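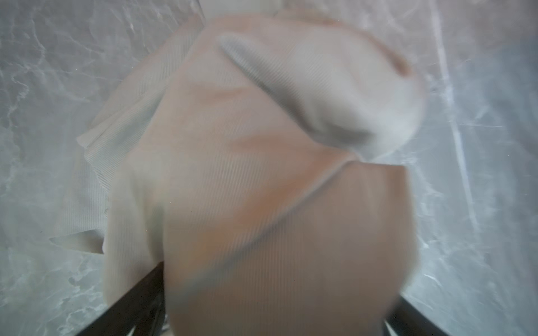
Corinne Dvorak has been knitting and mending ribbed fabric for a living since she left a job at a hosiery plant, and she still sorts it by feel before she looks at the color. Her shop in Nalthorpe is one long room above a bakery. She takes in sweaters, leggings, baby clothes and the odd bedspread, and she washes, reshapes and folds all of them before they go back to their owners.

"People bring me rib and say it's ruined," she says. "Most of the time it has been hung up. They put it on a hanger, it grew, and now it's a dress."

Rib is the stretchy kind of knit with raised lines running along it. You find it on cuffs and collars, and whole garments are made from it. The lines let the cloth open sideways and close again. Dvorak says that is also the trouble with it in the laundry room. Pick up a wet piece by one corner and the weight of the water pulls it long.

"Two hands under it, like a cat," she says. "You scoop the whole thing up in a bunch and carry it to the towel. You don't lift it by the shoulders."

She washes pale colors on their own. Beige and peach are the ones she is fussiest about, and February is when she sees the most of them, after people have worn their holiday presents a few times. The usual complaint is that the color has gone uneven. She takes each piece to the window before she agrees to do anything.

"Half the time there's no stain," Dvorak says. "Peach looks pink down in a fold and nearly white where the light hits it. Lay it flat, smooth it out, and then tell me if there's a mark. I've sent people home with nothing to pay."

The folding takes up one side of the room. She has a table 54 inches long with a cotton blanket pinned over it. The first step is finding which way the ribs run. If they slant across a piece that is supposed to be straight, the cloth has twisted, and she turns it until the lines run true.

"I don't pull. I pat," she says. "If you pull one edge flat, another one rolls up on you. Thin rib loves to roll – you get a little tube down the side, and if you fold it like that, the tube is there in the morning."

Once the lines are straight she turns in the sides, then brings the bottom up in thirds. Heavy pieces get rolled around a towel so there is no hard crease. She keeps no more than seven in a stack. Any higher, she says, and the bottom one comes out with its ribs squashed.

She has tried a few products over the years. A folding board from Vullik lasted a month before she gave it to her sister, who uses it for dress shirts. The Prilleo wash bags she likes, and she has a drawer full of them. Her steamer is an old Achterberg that she bought used and has repaired twice. She holds it well above the cloth and never lets it touch.

"Steam will close rib back up if you give it a minute," she says. "An iron kills it. It goes shiny and it stays shiny."

Last year she handled 400 pieces, which she knows from the ticket book. She would like to get to fewer and spend longer on each. She is also teaching a short evening class in the shop, starting at 7, where people bring something stretched and work on it at the table.

Asked what she does with her own clothes, Dvorak laughs. "There's a chair," she says. "Everything is on the chair."

Comments

marlow_k
Does the towel roll work for cardigans with buttons? Mine always leaves dents.

Jean P.
I button mine up and put a pillowcase between the layers. No dents so far.

tess in the valley
Guilty of the hanger thing. Two sweaters now reach my knees. Going to try the steam tonight.

R. Oakes
She fixed the cuffs on my gray pullover and they still hold. Is there a waiting list for the class?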